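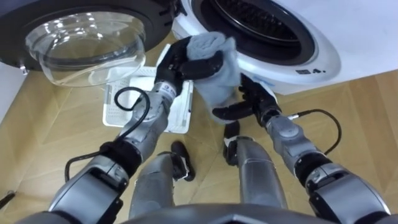
Speaker notes – Laundry for small spaces
Akinyi Masanja, spring homes evening, 17 Apr 2021

Start once people have their tea. Say hello, thank Morag MacAulay for lending us the room and the good kettle.

Opening
Ask who did a wash today. Hands up. Ask who enjoyed it. (Wait for the laugh, then admit that I did!) I love laundry. I love the smell of a clean pillowcase and I love the moment when the drum stops and the whole kitchen goes quiet. Tonight is about making the job easier when you have hardly any room for it.

Part one – the floor in front of the machine
Most of us plan where the machine goes and forget the patch of floor in front of it. A front loader needs that floor. The door swings out, you crouch down, and everything you own comes out at knee height. If the door hits the bin every time, move the bin tonight, please.

Try it at home: open the door all the way and kneel down as if you were unloading. Where do your elbows go? Where would you put a wet towel down? Mine used to go straight on the floor, and then I'd be picking crumbs off it, so now I keep a shallow tray with holes in the bottom next to me. It's a lovely thing. You can see what's in it, it rinses clean under the tap, and it slides away beside the fridge.

Show the tray from my bag. Pass it round. Don't forget to get it back.

Part two – two machines side by side
This bit is for the people from Hasau Court, where the shared room has had a second washer put in. Two doors, and both of them want the same bit of floor. Check which side each door is hinged on before anyone fixes the pipes. You want them opening away from each other if you can manage it. Morag's pair at Padilla Street open towards each other and she has the bruises. (She's happy for me to tell this one. Let her tell it if she wants to.)

One for darks and one for lights sounds very grand but it really is a treat if you have the space.

Part three – small things go missing
Flannels, dusters, single socks. They stick to the top of the drum or fold themselves into the rubber seal. Run your hand right round the seal after every wash, underneath as well. In August I found 3 hair grips and a library card in mine. While you're there, wipe the rubber with an old cloth and leave the door ajar. It takes me 2 minutes.

Hold up the blue cloth and do the shake – one hard snap, then fold. Get everyone to do it with their napkins. It always wakes people up.

Part four – how full?
A hand's width of space above the clothes for cottons, more for anything woolly. I overfilled for years and wondered why my shirts came out like screwed-up paper.

Questions
Leave 10 minutes. Someone will ask about 95 degree washes – I keep those for tea towels, check the label first. Someone will ask which powder. I don't mind which powder!

Tray sign-up sheet is by the door. Stack the chairs before we go.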